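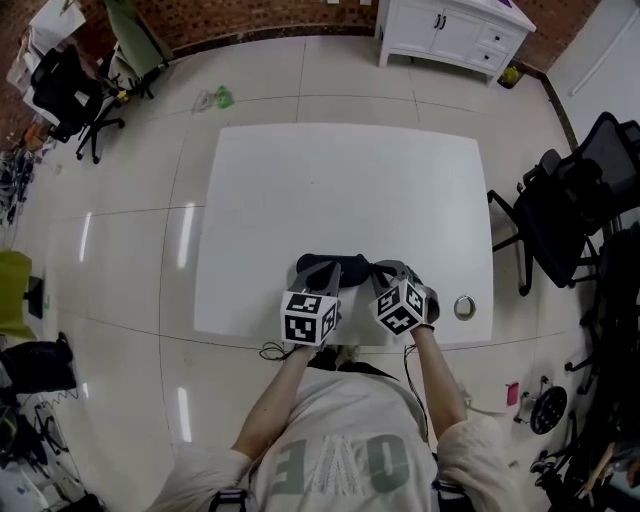 White square table with the cable grommet, cabinet behind it against the brick.

**Thread: Square table with a cable hole – keep it or swap it?**

**fodor_gy**
We've taken over the back room and I'm trying to decide on the table before November. It's a Vullar, white top, rounded corners, square. The metal grommet is set into the surface, and on my side it ends up just where I'd put a plate or a notebook. The top wipes clean in seconds and I've no complaint about it otherwise.

The cabinet is staying. Two doors, two drawers, short legs, and it suits the brick better than I thought it would.

Questions:

- would you turn the table so the grommet faces the wall?
- is a square table a waste in a room like this?
- rug or no rug on glossy tiles?

Győző

**sumyee_c**
Turn it. I had one the same way round for a year and kept dropping pens down the hole. You can get a flat cap for it, Clakport do a metal one. Measure the hole first, they come in several sizes and I had to send mine back.

**bognar_fan40**
Don't bother with a cap. The hole is there for cables, so use it. Push the table up to the brick, run a lead down through the grommet to an extension block and you've got a proper desk. In the middle of the floor you've got a table you walk round all day.

**fodor_gy**
It can't go against the brick, the cabinet's there and the doors need to open.

**bognar_fan40**
Then move the cabinet. Under the white pipe on the other wall?

**EmeseD**
I wouldn't put a cabinet hard against any pipe until you know what's in it. If it's heating, the back panel will warp. Ours did.

Also no to pushing the table up to a wall. The whole use of a square one is that you can sit on all four sides. If he wanted a desk he'd buy a desk.

**bognar_fan40**
He's got a grommet in it. Somebody thought it was a desk.

**EmeseD**
Fair, but he said plates.

**k_pinter**
On the rug: I'd say no, or a very thin one. Those shiny tiles show every ceiling light and people buy a rug to kill the glare, then the chairs catch on the edge. We changed the bulbs for warmer ones and left the floor alone. Felt pads on the table legs are worth doing – Nureditz ones have stayed on since spring, the cheap ones slid off by Thursday.

And pick that green bottle up off the floor before one of you treads on it.

**fodor_gy**
Noted, bottle going in the recycling.

I'll turn the table first and live with it for a bit. Cabinet stays where it is. Emese, how would I find out about the pipe?

**EmeseD**
Put your hand near it when the heating's been on for an hour. If it's stone cold, ask whoever had the room before you.

**sumyee_c**
Post the size of the hole when you've measured it, I might still have the cap that didn't fit mine.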